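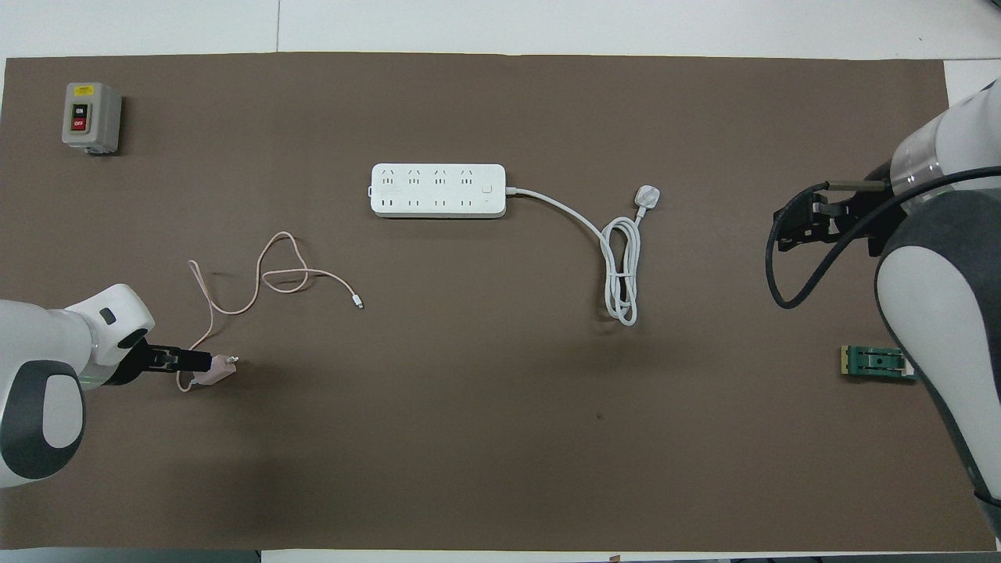
Good practice for two-arm benches: what the Jastley rules ask for

Small two-arm cells have become common in repair shops, training rooms and test labs over the past few years. The rules that govern them have been slower to arrive. Most sites work from general machinery safety documents written for larger equipment, plus whatever the arm supplier prints in the manual. Neither says much about a pair of light arms working over a table covered in cables, plugs and loose electrical parts.

The test workshop at Jastley, run by the automation firm Oprea, wrote its own bench rules to fill the gap. They run to 30 clauses and have been adopted with small changes at a second site in Clustville. Mwende Swai, who drafted them, describes the document as a list of things that went wrong, put into the imperative.

Supply and isolation

The first group of clauses deals with mains parts used as workpieces. A power strip, an adapter or a switch box placed in the working area must be disconnected at both ends, and the plug must stay where the operator can see it. A plug hidden under a coil or hanging behind the table is treated as live until proved otherwise. Workpieces are never fed from the socket that supplies the arms.

Switch boxes get a clause of their own. An ON/OFF box handled as a part looks the same as one wired to stop the cell, and in an emergency a person will press the nearest red button. The Jastley rules therefore require the real stop to be fixed outside the mat, on the operator's side, and to be a latching mushroom head. It is tested at the start of each shift with both arms moving at reduced speed.

Cables

Loose cable is the main source of faults in this sort of work. It snags on gripper fingers, drags neighbouring parts and turns a simple lift into a pull on something else. The rules distinguish between cable that is part of the task and cable that belongs to the arm.

Task cable may be left in loops if untangling is what is being tested. Otherwise it is coiled before the run. When an adapter is lifted with its lead attached, the grip is taken on the body, with the prongs facing clear of the fingers, and the first part of the lift is made slowly so that any drag shows up as a rise in motor current.

Arm cable, including any lead that loops out at the wrist, must be checked through the full range of wrist rotation. The slack is set at the worst position. Ties are permitted on rigid links only.

Shared space

Each arm has a home zone, and the strip between the two zones may be entered by one arm at a time. The controller holds a token for it. Clause 14 requires the waiting arm to stop with its gripper open and its wrist outside the strip. Virgil Filip, who maintains the cells at Clustville, would go further.

"An arm that is waiting should be parked," he says. "If it hovers, people assume it has finished and reach in."

Small parts resting close to an arm are a related problem. A bare circuit board can be swept off the table by a link that the planner regards as clear. Boards are entered in the collision model with a margin of 30 mm, and are handled by their edges at the lowest grip force that holds them.

The work surface

A plain, matt mat is specified. Gloss produces reflections that upset the vision system, and patterned material makes thin leads hard to find. The mat is cleaned between runs, and specks and offcuts are removed from the table as well.

Records

Every run has a sheet, on paper or in the Drorano logging package, giving the parts used, the speed limit in force and any contact between arms. Jastley has 611 sheets on file. Contact of any kind stops the run, and five clean runs at reduced speed are needed before full speed is restored. The clauses are next due for review in February, when the wording on wrist cables is expected to change.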